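Wanted: people to teach two robot arms to do the dishes
Golto Robotics, Biltholm site
Posted Monday, June 3, 2019

You have been washing dishes for free for most of your life. We would like to pay you to do it badly, slowly and by remote control, until a computer gets the idea.
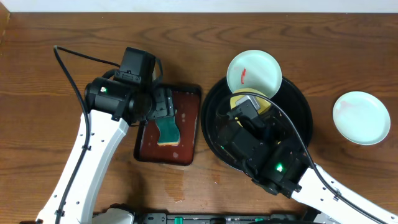
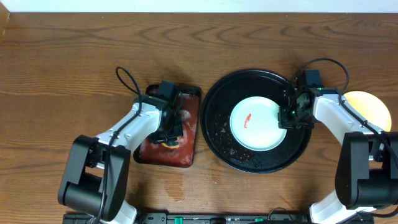 Plates, trays and two arms at the Ornero bench.

Ornero is our kitchen-chores project, and it learns by copying. You sit at the controls, you move the arms, and every session is saved as an example. So far we have 2969 of them. The people who train the model say this is a nice start, in the tone one uses for a child's drawing.

What you'll do:
Steer both arms through short cleaning tasks, 25 per shift.
Mark each run as good, bad or "I dropped it." We keep all three.
Put the sauce back on the plates afterward. Yes, this is part of the job.
Wipe the table between runs, by hand, like an animal.

What we need from you:
Two working hands and steady nerves around crockery.
Patience. A plate that takes you ten seconds at home may take you several minutes here.
No robotics background. People with one tend to argue with the controls.

Shifts run four hours, mornings or afternoons, through the end of June. After two paid training shifts you join the regular schedule – Chiang Staffing handles contracts and pay. Anyone who completes about 500 usable examples gets a bonus and first pick of shifts when we move on to folding towels.

To apply, send Chiang Staffing a few lines about yourself and the hours you can work. Please put "Ornero" in the subject line. Resumes are optional, and dishwashing references will be read aloud at lunch.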